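From: Lamai Phromma
To: shop-floor list
Subject: Re: Puckering on pique polos, and what do you charge for names?

Hi all,

Kilian Danzer wrote:

> We just took on a job for a plumbing supply outfit, 16 polos with
> a left chest logo and every one with a different name on the right.
> Pique knit, kind of stretchy. First sew-out looks like a raisin. I'm
> using one layer of medium tearaway and the customer's own digitized
> file, which has a solid filled circle behind the lettering.
>
> Two questions. What do you put behind pique so it lays flat, and
> what are people charging for individual names these days? I quoted
> the names at the same price as a monogram and now I'm thinking I
> gave away my Saturday.
>
> Kilian

Kilian, welcome to the raisin club! I've ruined more pique than I'd like to admit on a public list, so let me tell you what I do now and the rest of you can tell me where I'm wrong.

First, get rid of the tearaway. It's fine for caps and for canvas totes, but on a knit the needle perforates it like a stamp and by the time that big circle is filled there's hardly anything left holding the shirt. Use cutaway, the 2.5 ounce if you have it. I float nothing on polos anymore – the backing goes in the hoop with the shirt, with a light mist of spray so they don't slide against each other. If your customer complains that it's scratchy, there's a soft fusible cover you can press over the back afterward. I offer it for kids' stuff and only mention it to adults if they ask.

Second, don't stretch the shirt when you hoop it. I know, everybody says drum tight. Drum tight is for wovens. With pique you want the backing snug and the shirt just lying there relaxed, smooth but not pulled. If the little waffle holes look longer in one direction than the other, you've stretched it and it's going to shrink right back the minute you pop the hoop, and there's your raisin. I unhoop and start over when I see that, even when I'm in a hurry (especially when I'm in a hurry, since that's when I do it wrong).

Put a sheet of water soluble topping over it too. Small lettering sinks into those holes and the "e" and the "a" close up on you.

Now, that circle. I'd bet a spool of good rayon that the file was digitized for a jacket back or a cap and somebody just shrank it. We got one like that in January from a customer called Clolura, a cleaning company with a very pretty leaf logo, and the file they sent had a solid fill with more fill on top of it and then satin lettering on top of that. It stood up off the shirt like a coaster. You could have set a drink on it.

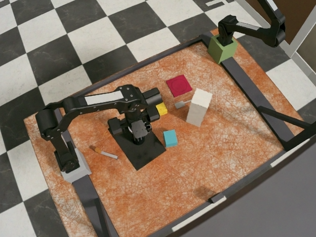
What I did was open it up, take out the fill underneath the leaf where it didn't show, and open the density on the background by a notch or two. Then I added a light edge run and a crosswise underlay so the knit was tacked to the backing before the heavy stitching started. Same logo to anybody looking at it from three feet away, and it ran a lot faster. If you don't have software that lets you get into the objects, and you've only got the stitch file, then I'd have it redone. I use a woman over in Zedodville who turns around a left chest in a day, and I pass the cost straight to the customer as a setup fee. Nobody has ever argued with me about it when I showed them the two sew-outs side by side.

One more thing on that – ask the customer if the circle can be the shirt color! You'd be surprised how often they say sure. They never cared about the circle, it was just on the letterhead.

Needles. 75/11 ballpoint for pique, and a fresh one. I was sewing with sharps for years out of pure laziness and I'd get those tiny holes around the lettering that only show up after the first wash. Customer brings it back, you look foolish, you buy a shirt.

Okay, pricing names. This is where I get on my soapbox so skip ahead if you've heard it. A name isn't a monogram. A monogram comes in on one towel and the lady picks it up Thursday. A set of names means a list, and the list will have somebody spelled wrong, and there will be a Jon without an h, and every shirt has to be matched to a size, and you can't load all the heads and walk away because each one is different. The stitching is the cheap part. I charge $5 a name, one line, up to 12 letters, in a font I pick. Script or two lines costs more. I know Egger down the road does it for less but they make it up on the garments, and I've picked up a few of their customers who supplied their own shirts and got a surprise on the bill.

On your 16 I'd honor the quote you gave, finish the job, and put the real price on the invoice with a line that says "first order courtesy" and the difference taken off. That way when they come back for the new hire's shirt they've already seen the number.

And get the names in writing! Typed, by them, in an email, with the size next to each one. I don't take them over the phone and I don't take them on the back of a business card. The job that taught me that was 19 shirts for a dental office, one of whom was Kathryn, and I did Kathryn three different ways before we got it right.

How I run them, in case it helps. I do all the left chest logos first as one batch, then I change over and do all the names in size order, small to large, with the list taped to the machine and a pencil on a string. Cross it off when it comes out of the hoop. For placement on the right side I fold the shirt at the placket and mark across from the bottom line of the logo with a little chalk cross, so the two sides sit level. If you measure down from the shoulder seam on every shirt you'll go crazy, the seams aren't all in the same place even in one size.

Side question for the group while I'm here. Is anybody still running Saslow thread? I've got a cone of their 871, the dark teal, that's down to the last layer, and one customer whose logo lives and dies by it. My supplier keeps saying next week. If you have a cone you'd part with, or a close match in poly you've laid next to it in daylight, please write me off list. I've tried two so far and both went green on me under the shop lights.

Kilian, do a test on a scrap of pique before you put another good shirt in there. I keep a couple of thrift store polos cut up in a bin for this. Tell us how it comes out, and if it still puckers after the cutaway, post your density and stitch count and one of us will have a look.

Lamai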